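Building a hand-held gripper, part 6: fitting the fingers and getting them to meet in the middle

February 12, 2021

Right, the fun bit! If you've been following along you'll have a printed body, a trigger that moves freely and a pair of bare arms flapping about with nothing on the end of them. In this part we put the fingers on, set how wide they open, and do the first plugging-in practice at the table. I do all of this in the shared workshop at Flultstead, but a kitchen table is fine as long as it's flat and you've got decent light over it.

If you're new, the gripper is the Ketetti design with my own changes to the fingers. You hold it like a water pistol, squeeze, and the jaws close. There's a little camera looking down over the fingers, and later on (much later, at the rate I'm going) the recordings will go to the robot arm so it can have a go at the same jobs.

What you need

Two printed fingers, left and right. They're a mirrored pair so check you haven't printed the same one twice. I did exactly that in September and only noticed once the screws were in.
Four M3 screws and four nuts
A 2.5 mm hex key
A small round file
A steel rule
Masking tape
Something to practise on. I use a power strip and a plug, with nothing connected to the mains.

Printing and cleaning up

I printed mine in dark filament from Brernik, standing on end, with a fairly thick wall. It's slow that way up but the layers run across the finger and it doesn't bend so much when you squeeze. Peel off any support, then run the round file through the screw holes until a screw drops in under its own weight. Don't use a drill, it grabs and melts the plastic and you end up with an oval.

Leave the inner faces alone for now. I know it's tempting to sand them lovely and smooth, but you want a bit of roughness there until you've decided whether to stick rubber on.

Fitting the fingers

Slide each finger onto its arm and put the screws in finger-tight only. Squeeze the trigger slowly and watch the tips. They should arrive together, at the same height, flat against each other. Mine never do first time. If one tip sits high, slacken that side, nudge it down, nip it up again and have another look. Go back and forth like this – it took me six goes on this pair, and I was getting quite quick by the end.

Once they meet nicely, hold the jaws shut with a wrap of masking tape and tighten everything properly. Snug is plenty. If you hear a creak, you've gone too far.

Setting the opening

Take the tape off and let the jaws spring open. Measure straight across from tip to tip with the steel rule. I set mine to 62 mm with the stop screw at the back of the body (clockwise makes the gap smaller). You can go wider, but the trigger gets stiff at the far end and your hand will complain after ten minutes.

Now lay out your practice bits, open the jaws all the way and bring the gripper in over the table.

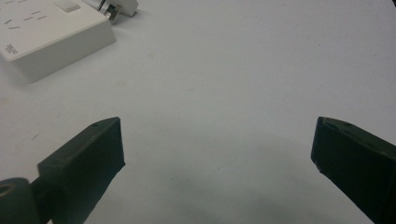 Jaws open over the table, with the power strip and plug at the top.

What you're after is a view with both tips in it and plenty of clear table between them. If you can only see one finger, the camera bracket has twisted, so loosen the clamp and turn it back a touch before you do anything else. A bit of shadow between the fingers is fine. If it's really black down there, move your lamp further back, or do what I do and have two lamps, one each side.

The first practice run

Start with the plug on its side, well clear of the strip. Come down over it slowly, get a finger either side of the body, and squeeze gently. Lift it a little way, hold it still for a moment, put it back down. That's all! Don't go trying to push it into a socket yet, however much you want to. Do the lift until it feels boring, then turn the plug to a different angle and do it again.

Go for the plastic body every time and keep off the prongs. They're slippery, and the plug swings round as soon as it leaves the table.

In between goes I back right off to bare table with the jaws open, and I make myself do it properly every time.
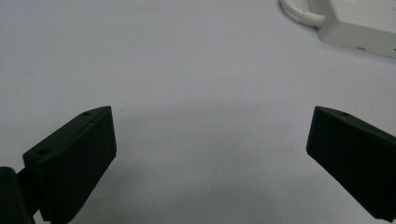

It gives you a clean start for each recording, which you'll be glad of when you sit down to chop them up. I got lazy with it on my first lot and ended up with one long muddle where I couldn't tell where any of the attempts began.

If it isn't going well

Plug slips out: stick a strip of thin rubber on each inner face. I used an old bike inner tube from the Van Leeuwen scrap bin and it's held up fine.

One finger lags behind: usually the pivot is too tight. Back it off a quarter turn.

Fingers cross over at the tips: you've got play in the arms – add a thin washer each side.

Trigger sticks: take it apart and look for stray bits of filament. It's always stray bits of filament.

Next time I'll do the rubber pads properly, with a template you can cut round, and we'll get that plug into a socket.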